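Notes on keeping the Etari running, part four: head camera and cabling

February was mostly maintenance. The Etari is a wheeled base with a lift column, two arms and a pan-tilt head, and it has been working in a rented flat since the autumn. I look after it three days a week. Radek Lukáč does the other two and writes shorter notes than I do, so these are mine.

The main fault this month was a drift in the head camera. It showed up first as bad grasps on cups. The gripper came down beside the handle, always on the same side, and the error grew through the day. At 9 in the morning it was small enough to ignore. By mid-afternoon it was 5 mm at full reach, and the policy had begun to knock things over before closing on them.

I suspected the arm first, wrongly. Both arms were re-homed, the wrist joints were checked against the setting jig, and the left shoulder got a new set of bolts it may not have needed. The numbers from the jig were the same before and after. Jozefína Kováčik then asked whether I had looked at the tilt joint, and I had not.

The tilt joint on this head is a small geared servo with a printed bracket on the output side. The bracket carries the camera and a short length of cable. With the head level, there is no load worth speaking of. With the head tipped down towards a worktop, the cable pulls on the bracket, and the bracket flexes. The plastic gets softer as the servo warms up. The encoder sits on the servo side of all this and reports a perfectly good angle.

To confirm it I parked the base, locked both arms and tipped the head to 38 degrees down. I took a reading off a printed target every ten minutes from a cold start. The target crept up the image for a little over an hour and then stopped. With the cable unclipped and held up by a loop of string from the ceiling light, the creep was less than half as much. That was enough to order a new bracket.

Tóth cut one from aluminium in eight days. It is heavier than the old one, so the tilt gains had to come down a little, otherwise the head buzzed when it settled. The buzz was not audible from the next room but it was plain in the motor current. I left the pan gains alone.

Fitting order, for whoever does this next:

Power off at the base switch and wait for the fan to stop. Support the head by hand before loosening the tilt screws, as the brake does not hold it. Take the camera off the bracket before taking the bracket off the servo. The two screws under the camera are shorter than the others and will go into the servo holes, where they grip two threads and then let go in a week. Thread lock on the servo side only. Route the new cable down the back of the neck with a slack loop the width of a hand, and clip it at the column, never at the bracket.

After that the head needs a fresh hand-eye calibration. We use 30 poses per arm. The script will accept fewer, and the result looks fine on paper, but the far corners of the worktop come out wrong. I spread the poses over the whole area the arm can reach and put a third of them low down, near the height of the seats.

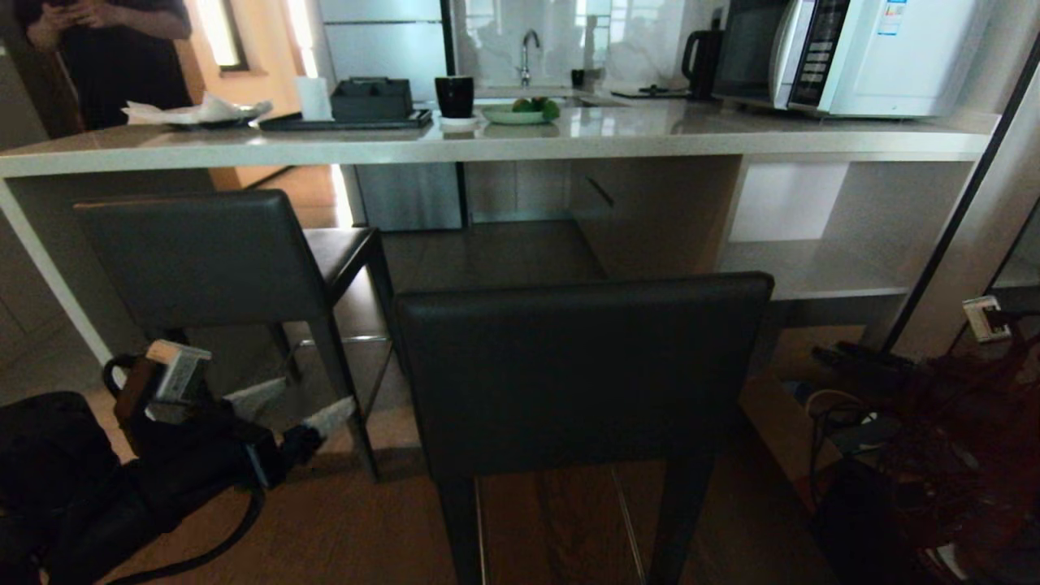 The kitchen is a poor place to calibrate by daylight. Glossy surfaces throw the light back and the corner finder loses the board, or worse, finds corners that are not there. I now do the calibration after dark with the ceiling light on and the exposure fixed by hand. The check run is done next morning in ordinary light with exposure back on automatic, and the two have to agree. If they do not, the fault is usually the exposure and seldom the mount.

The check run itself is simple. The robot looks at a target on the worktop from five base positions and touches the centre with each gripper in turn. I measure the miss with a steel rule. After the new bracket the worst miss was 2 mm, on the right arm at full stretch, and it was the same at 4 in the afternoon as it had been at breakfast.

Second job: the floor cables. The base has a scanner at ankle height and anything lower than that is invisible to it. The drive wheels will climb a thin cord without complaint. A caster will not, and it stalls the base at a slight angle, which upsets the odometry more than a clean stop would. Peter Slanina has marked a keep-out area on the map wherever leads run across the floor, with a margin of 70 mm. I would have made it larger, but then the base cannot turn at the end of the counter. We tried it both ways and his figure stands.

Bag straps are a separate problem, as they move and the map does not. For now the start-up list has a line telling the operator to walk the route and look down. Jaqueline Quezada has a floor detector running on the head camera that picks up straps fairly well on plain boards and badly in strong reflections. It is not wired to the stop yet. It logs, and I read the log.

Third, minor: the gripper pads. The Stoment pads harden and start to slip on glazed cups. They were being changed when someone noticed. They are now changed monthly, both sides together, and the date goes on a strip of tape inside the left forearm cover. Hakis make a softer pad that grips better, but it picks up crumbs and has to be wiped between runs, and I know how that would go.

Left over for next month: the lift column makes a click at the same height on the way down, and only with both arms extended. Radek Štěpánek thinks it is the energy chain touching the cover. I think it is the lower guide. The cover comes off first in either case, and that takes a long 3 mm hex key, which is currently missing from the case. If you have it, please put it back.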